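Search titles, authors, ISBN

Teteck Comic Archive Sleeve, A5 Manga

The A5 sleeve is sized for tankōbon and the smaller European graphic novel formats. It is cut from clear polyester film, 100% free of plasticiser, and closes with a tuck flap. There is no adhesive strip to catch on the cover when the book is withdrawn.

Internal width is 149 mm before the spine allowance. The side gusset opens to take volumes of up to 500 pages on standard paper. Books with a dust jacket should be inserted spine first, flap to the rear. Hardbacks need the Suson box instead.
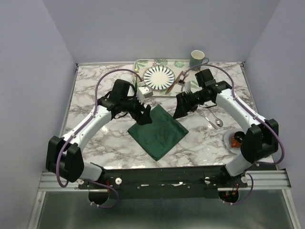
Sleeves are supplied flat in packs of 5 or in a trade carton of 2,000. The carton is intended for shops and lending libraries and is not split. Backing boards are sold separately under the Jaidee name and are acid-free on both faces.

Store upright, away from direct sunlight. Replace any sleeve that has yellowed or creased along the fold. Labels should go on the flap, as most label glues mark the film.

Sizing table revised March by Vija Krūmiņa. The previous A5 code remains valid for repeat orders.

3 comments | 11 shares

© Pruvard Comic Supplies | Contact | Delivery and returns | Back to top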